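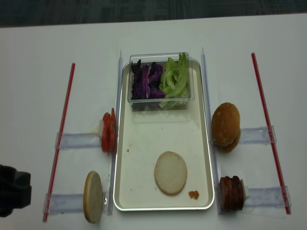
Burger assembly table: tray, dispenser tracks and salad container, bottom bun in place.

Assembly table hygiene and safety checklist – Tullerbridge kitchen

2019-09-13, by the kitchen standards desk, Skidcombe
Last updated: August, with section 4 revised since

Scope

This sheet covers the burger assembly table at Tullerbridge, the tray on it, the clear tracks and rails, the salad container and the floor round the table. Fridges, grills and the wash-up area are on their own sheets. Mark each line OK, Action or Not checked. Do not leave a line blank. If the answer is Action, write what was done and initial it.

1. Table and floor

1.1 Table stands level and does not rock when leaned on.
OK. One foot was wound down half a turn in August and has held.

1.2 Tabletop free of chips, cracks and lifted edges.
OK.

1.3 White top wiped with sanitiser before the tray goes down.
OK. Wipe under the tray as well, at the start of the shift and again at the changeover.

1.4 Floor round the table dry and clear of dropped food.
Action. The floor past the far side of the table is dark grey carpet, and carpet cannot be mopped. Crumbs and lettuce have to be picked up by hand and the area vacuumed at close. A wipeable mat has been requested from Leclerc. Until it arrives, check this line twice a shift.

1.5 No boxes, bags or cables where people stand.
OK.

2. Tray

2.1 Rim smooth all the way round, no sharp or bent places.
OK. Run a gloved finger along it, corners included.

2.2 Tray surface clean before the first bun.
Action. The cream surface shows faint smudges and stains, with a few small dark specks, a reddish spot near the left edge and a crumb close to the bun. Loose bits must come off between orders. Use the blue cloths, one per hour, then into the laundry bin.

2.3 Old stains.
Try the tray in the long soak before reporting it. If a mark is still there afterwards and can be felt with a fingernail, the tray is to be replaced. If it cannot be felt, note it and carry on.

2.4 Bun placed cut side up, clear of the rails.
OK. Bottom bun goes down first, towards the near end of the tray. A bun that touches the table is thrown away.

3. Rails and dispenser tracks

3.1 Both tall rails upright and firm.
OK. Hold each one at the top and push lightly. Any movement is an Action.

3.2 Edges of the clear acrylic free of chips.
OK. Chips are hard to see in clear material. Look along the edge with the light behind it, and do the same for all four tracks. If a piece is missing and cannot be found, throw away all open food on the table and tell the shift lead.

3.3 Tracks seated properly, two each side, inner ends up to the tray.
OK.

3.4 Tomato slices standing on edge in the upper left track, red and firm.
OK. Remove any slice that has gone soft or split. Do not top up an old stack with fresh slices – empty the track, clean it and refill.

3.5 Tracks taken off and washed at close.
Action. The cleaning log has a gap of one night. Warm water and the Curier washing-up liquid only. No scouring pads and no spirit cleaner, as both leave the acrylic cloudy.

4. Salad container

4.1 Container clear, clean outside and not cracked.
OK. It sits at the far end of the tray.

4.2 Cabbage and lettuce kept to their own sides.
OK. Purple cabbage on the left, lettuce on the right.

4.3 Filled no higher than the rim.
Action. Some lettuce leaves stand slightly above the rim. They get knocked out when people reach in and end up on the tray. Fill to a finger's width below.

4.4 Lettuce trimmed.
Comment only. Some of the lettuce has pale stem in it, mostly low down in the container. It is safe to eat, but cut out the thickest pieces at prep.

4.5 Salad out of the fridge for no longer than the time on the prep label.
Not checked. The label has to be read at the fridge. Carry this line over to the afternoon check.

5. Hands and gloves

5.1 Hands washed before gloves go on, and gloves changed after touching the floor, a bin or a phone.
OK.

5.2 Gloves in two sizes within reach of the hand basin.
Action. Medium only. Large reordered, stock line 1940.

5.3 Blue plasters in the first aid box.
OK. Box holds 57, minimum is 11.

Result

Actions open: 1.4, 2.2, 3.5, 4.3, 5.2. Items 2.2 and 4.3 can be put right during the shift and do not need a return visit. Item 1.4 stays open until the mat is down. Keep the signed copy in the folder by the back door and send the other to Skidcombe with the cleaning log.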